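PRESS RELEASE
For immediate use

Kekana adds single-stem stone vases to its table range

Kekana, the tableware division of Perkano, will begin shipping a line of single-stem vases in polished stone in March. The line is intended for restaurant tables, hotel reception desks and private homes. It replaces the glass bud vases that the company has sold under the Fukar name, which remain available until stock is exhausted.

The vases are designed to carry one cut flower. The foot, body and rim are shaped so that a long-stemmed rose can stand in the mouth without floral foam, wire or filler greenery. Height above the table is limited to keep the bloom below the sight line of seated guests in most dining layouts.

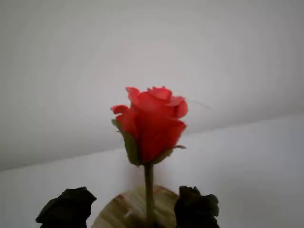
The first production run consists of 200 pieces. Each is supplied with a printed care sheet and a felt disk for the underside of the foot. Replacement disks can be ordered separately under the same part number as those for the Fukar line.

Stone selection

Color and veining vary from piece to piece. Kekana sorts the finished vases into two groups, pale and warm, according to the dominant tone of the body. Buyers may specify a group when ordering but may not specify a pattern. Natural marks in the stone are accepted provided they do not reach the inner wall of the neck. Pieces with open fissures are rejected before polishing.

"We grade on the neck and the foot first," said Razia Hashmi, product manager at Kekana. "The neck holds the stem and the foot holds everything else. A round mark on the body is a matter of taste, and we leave it in."

Shape

The profile consists of a flared rim, a narrow neck, a fuller body and a spreading foot. A twisted band at the waist, just above the foot, is offered on the tall version. The flare at the rim lets the stem rest at a slant, and a stem trimmed to the correct length will stay where it is placed.

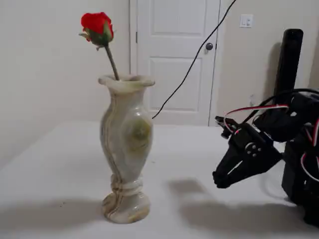 Weight is concentrated in the lower third of the piece. The company recommends a level, hard surface and advises against use on loose table runners. For buffet service, the vase should be set at least 20 inches from the edge of the table.

The outer surface is polished. The inner surface of the neck is left slightly rough to reduce slipping of the stem. Outer surfaces should be wiped with a soft cloth and plain water. Vinegar, lemon juice and descaling products will etch the stone and are excluded from the warranty.

Flower preparation

Kekana has issued the following guidance for roses:

1. Select a bud that is still tightly wrapped. An open bloom is heavier and shifts the balance of the arrangement toward the rim.

2. Lay the flower on a clean, pale surface and check the outer petals and the green sepals for bruising. Handle the flower by the stem or at the base of the head – never by the petals.

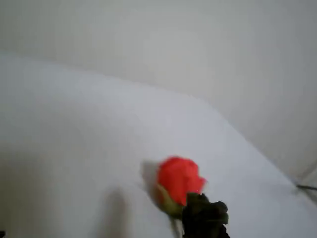 3. Strip any leaves that would sit below the rim. Leaves close to the bloom can remain.

4. Cut the stem at an angle and insert it until it touches the bottom. Trim again if the head leans too far out.

5. Change the water every 2 days.

Availability

Orders open in March through Bitmont, which handles distribution for all Perkano table products. The minimum trade order is one case. Samples in both color groups can be requested by hotels and restaurants – one sample per address – and must be returned within the loan period stated on the delivery note.
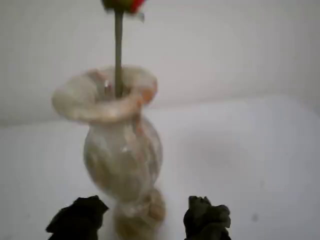 Orla Ní Mhurchú said the tall version suited a small table better than the glass one did, although she would have preferred a choice of stone pattern and had asked Kekana to reconsider the point for the next run.

Trade contact: Jawad Paracha, Bitmont
Press contact: Nighat Jafri, Perkano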